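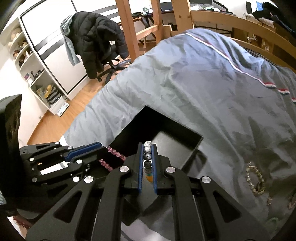

A beaded bracelet held between the ribbed blue pads of the hand-held gripper, over an open black box.

Bukola Usman has been using the Rinden hand-held gripper kit since April, mostly on small household objects and mostly in other people's homes. She runs data collection at Grerkthorpe, a four-person contractor that records manipulation tasks for customers who train robot arms. The kit is sold by Hettiarachchi as a complete package: two grippers, a wide-angle camera for each, a charging case, spare finger pads and a year of the Zirnton upload service. We spoke to her on a Thursday, between sessions, about how it has held up.

Her first point concerned what the buyer is paying for. The mechanical parts are simple and could be made in a decent workshop. "The linkage is flat plate and pins," she said. "I could have someone cut that. What I can't make easily is two units that close the same way and report the same opening width for the same object. We checked that on the first day with gauge blocks and it was good enough that we stopped checking every morning."

Grerkthorpe now checks once a week. The procedure takes 15 minutes for the pair, and Usman considers it the main maintenance task.

Jewelry is one of eight task groups in her current contract, and the one that has told her most about the fingers. Operators pick up bracelets and necklaces from a soft surface and place them in an open box, sometimes with one gripper and sometimes with both. A strand of beads has no fixed shape. It hangs differently according to where it is pinched, and the part that is not held can catch on the other gripper.

"Round beads want to roll out of a parallel grip," Usman said. "With the ribs you get a bead seated against an edge, and then the strand hangs more or less straight down. If you pinch the cord between two beads it's more secure, but you have to be accurate, and on a duvet you often aren't."

She has found that bead finish matters more than bead size. Porous stone grips well. Faceted crystal is less predictable, as the contact area depends on which face meets the pad. Fine chain is the hardest of the group. It sinks into fabric folds, and the fingertips have to be pressed into the bedding to get under it. Her operators are told to try a chain three times and then log the attempt as failed.

The failed attempts are kept. Of the last 165 jewelry recordings, eight were marked as failures by the operator, and all of them went to the customer with the rest. "They asked for them," she said. "A clean set where every grasp works is less useful to them than you would expect."

The choice of surface was also the customer's. Early sessions were done on a bare table, where a bracelet lies flat and the fingers close at a known height. The move to beds and sofas roughly doubled the time per recording. Bedding shifts under the box, the folds change after every pick, and a patterned stripe or a deep crease changes what the camera has to separate from the object. Usman said the slower rate was priced in after the first week – "we had that conversation quickly" – and that she would not go back to tables for this task group.

On the cameras she was more reserved. The wide lens takes in much of the room along with the fingertips, and the tracking software needs that background to work out where the gripper is. Furniture with distinct edges helps it. A room with plain walls and little in it causes more tracking loss than a crowded one. The cost is distortion toward the sides of the picture, where straight rails come out curved. Zirnton corrects for this during processing, but the preview on the operator's phone does not, and new staff tend to misjudge how far an object is from the second gripper.

"I would like a corrected preview," she said. "I have asked. It's on a list."

Her other complaints are smaller. The trigger spring is stiff for people with small hands, and two of her operators stop for a rest sooner than the schedule allows. The screws at the upper finger joints need a drop of thread-locking compound, which the manual mentions on its last page and in her view should mention on its first. The charging case holds both grippers only if the pads are removed from one of them.

Pad wear has been better than she planned for. Hettiarachchi rates a set at 1,000 grasps on mixed objects. Grerkthorpe replaces them at that figure regardless of condition, and Usman keeps the old sets for training new operators. Changing all four pads takes a few minutes with the driver supplied. She advises against cleaning them with alcohol, having made one set slick enough that it dropped every glass bead it was given. Warm water and a cloth are sufficient.

Support has been adequate. A gripper with a cracked plate was replaced within the week, without argument, although the replacement arrived uncalibrated and had to be set up by phone. Upload has been reliable on home connections, provided that recordings are sent overnight. Sending them between takes slows the phone app to the point where operators begin to restart it, and a restart loses the session label.

Asked who should not buy the kit, Usman named teams that need force data. The grippers record opening width and position and nothing about how hard the fingers are pressing. For beads this has not been an issue, although one customer working on fruit went elsewhere over it.

Grerkthorpe has ordered a second kit for the next contract, which covers cables and shoelaces. Usman has asked for it to be shipped with the softer trigger spring, a no-cost option that does not appear on the order form and has to be requested by email.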